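Motatholm Opens Orders for Its Soft Goods Starter Kit, a Gripper and Tray Set for Small Workshops

CLINDTON — Motatholm is very happy to share that its Soft Goods Starter Kit is open for orders as of this April, after a long stretch of building, rebuilding and (we will admit) a good deal of arguing over fingertips. The kit is meant for schools, small labs and repair shops that already own a light tabletop arm and would like it to handle the floppy, fuzzy, bendy things that fill most of our homes. Towels, rope, knitted toys, sponges: the sort of stuff people pick up all day long without giving it a thought.

At the heart of the kit is the Zwane, our two-finger gripper with lighted fingertips. Each finger carries a soft glowing pad on its inner face, and the light lets the software follow how an item presses and shifts as the fingers close. A small camera at the wrist looks down past the fingers, so the person at the keyboard sees what the gripper sees, right up close. 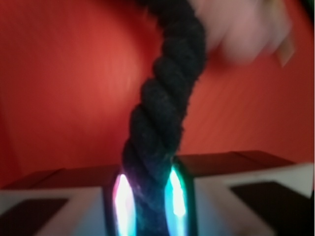
Rope was one of the first things our early customers asked for, and it kept us busy for longer than we care to say. A twisted rope has bumps and valleys all the way along, it sheds little fibers, and it likes to roll just when you think you have a good hold on it. The grip program that ships with the kit takes a gentle first squeeze, checks the pads, and then firms up a little at a time until the user's chosen limit is reached.

"I grew up in a house where somebody was always mending a net or a clothesline, so I suppose I was bound to end up fussing over rope," said Zorica Leka, who leads product work at Motatholm. "What I wanted was a kit you could set down next to the kitchen sink on a rainy afternoon and have doing something worthwhile before supper. We wrote the guide with that kind of afternoon in mind, and I hope it shows!" 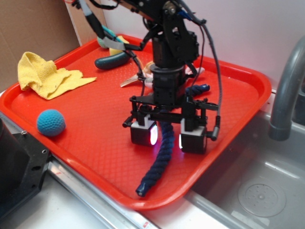 The full kit includes the Zwane gripper, the wrist camera, a mounting bracket, a cable set, a rimmed work tray and a box of practice items. The printed guide has 40 lessons, starting with a plain open-and-close and working up to following a length of rope from one end to the other. Most lessons are short, and every one of them can be run again with things from your own drawers and cupboards, which we warmly encourage.

Setup takes 25 minutes with the tools in the box. The bracket fastens beside the work surface, the gripper goes on with five screws, and the software walks you through a first check of both pads. If a pad gets scuffed or clogged with lint, it slides out and a fresh one slides in — no glue and no special wrench.
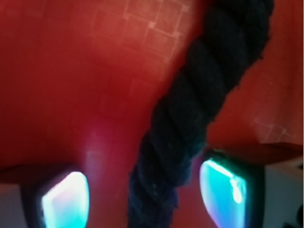 Before opening orders we lent the kit to 60 classrooms and workshops, and their notes shaped a great many small things. Teachers asked for a brighter tray so that dark items would stand out to the wrist camera. Several people wanted the pad lights to dim for evening work, and they now do, from a slider on the main screen. One shop in Flerkbridge sent us four pages on cable routing alone, complete with sketches, and we are grateful for every line of it.

Those who took part in the loan program may keep their kits at a reduced price, and they will receive the updated guide and a set of new pads at no charge. 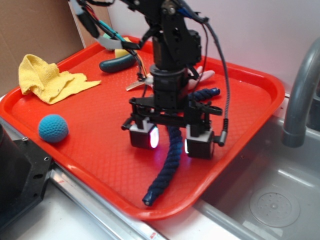 Orders are being taken now through the Motatholm sales desk in Clindton, and kits ship in the order they are received. Schools may ask for a shared kit, with a second tray and extra practice items. Spare pads, cables and brackets are sold separately, and we plan to keep them in stock for as long as there are Zwane grippers out there in use.

About Motatholm

Motatholm designs and builds grippers and teaching kits for tabletop robot arms at its workshop in Clindton. Visitors are welcome at the workshop most mornings, and the coffee is usually on by nine.

Press contact: Zorica Leka, Motatholm, Clindton

60 shares
5 comments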